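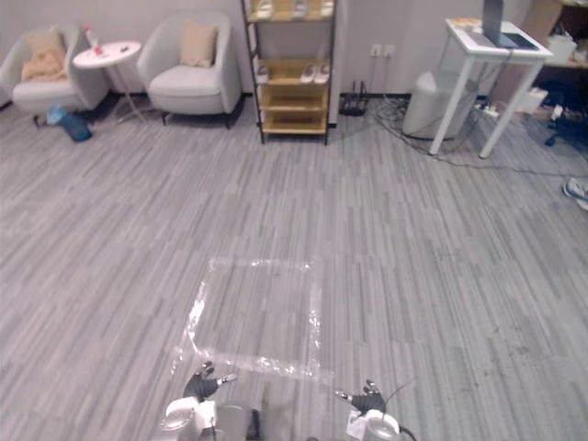 Slide 1. Taped start square, both hands open, arms low.

Good morning, everyone! Thanks for coming in at 9. I have 40 minutes and one subject I could happily talk about all day, and that's floor rules. How we mark the floor, who may step on it, and what gets written down before the arms move. (Wait for the door to close. Ask the back row if they can hear.)

Start with the tape. Clear tape on carpet tile, a plain square in front of the robot. I love this square. It costs next to nothing and it settles more arguments than any document we own. Rule 1 in the Paltemar house rules: if the task happens on the floor, the task area gets an outline, and the outline goes down before power-up.

Ask the room: who uses colored tape? Expect plenty of hands. Colored is easier for people to spot, clear changes less of what the cameras get. We went back and forth on it for most of September. Where we landed is that clear is allowed in rooms with one trained operator, and colored is required anywhere visitors walk through. Mention that clear tape throws bright glare under ceiling lights – point at the left side of the square – so check your view from the robot's head before you sign the sheet.

Next, cables. Look toward the wall on the same slide, behind the square and off to the right. Black cables across the carpet, power strips on the floor. Our rule used to say "keep cables tidy," and you can imagine how well that worked. Tidy to whom? The new wording says no cable inside the outline, and no cable between the operator and the stop button. Two tests, and anyone can check them in a few seconds. Then there's the cable on the arm itself. It needs slack for full reach, so we walk the arm through its reach at slow speed first and watch the loop the whole time.

(Drink some water. Next slide.)

Okay, the part I'm really excited about! Clear distance. Bosance did our first floor review, and they asked a question we had no answer for: how much open floor do you want in front of the hands, and where is that written? It wasn't written anywhere. People had a feel for it, and everybody's feel was different.

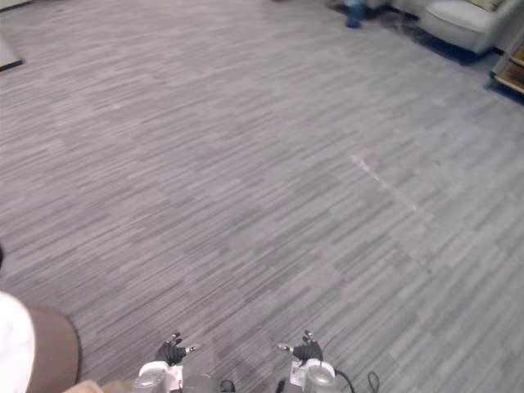

Slide 2. Open carpet ahead of the hands, furniture at the far side.

So now we have the open floor check. Stand behind the robot, look where the hands point, and name out loud anything in the way. On this slide there's nothing directly in front of either hand, and that's what we want. Then look left and right, down low. Lower left corner here, there are things close in. People check forward and forget the sides, me included. The rule now says sides and back get the same look as the front.

Also on this slide, that pale streak in the carpet, right of center. Marks like that are worth a line in the room log. If the floor looks different between sessions, the next person wants to know whether it's new.

Numbers, quickly. We went through 1355 session sheets from before the change. The open floor line was left blank on more than 37 percent of them. The Liyanage site, same form, had filled it in far more often, and the only difference we found was that their line sat at the top of the page. So we moved ours to the top! Best edit I've made all year.

If someone asks about the published standards: yes, read them, and do your risk assessment properly. A house rule sits underneath that and covers the ten minutes before you start.

Skip the Flomel section if it's past 9:35. Otherwise: Flomel runs two robots in one room, outlines may not touch, one operator per outline, and either operator can stop both. Take questions on this, there are always some.

Handout is the one-page sheet, open floor line first. Please mark it up and leave it on the table by the door. Bring up the blank sheet on screen during questions.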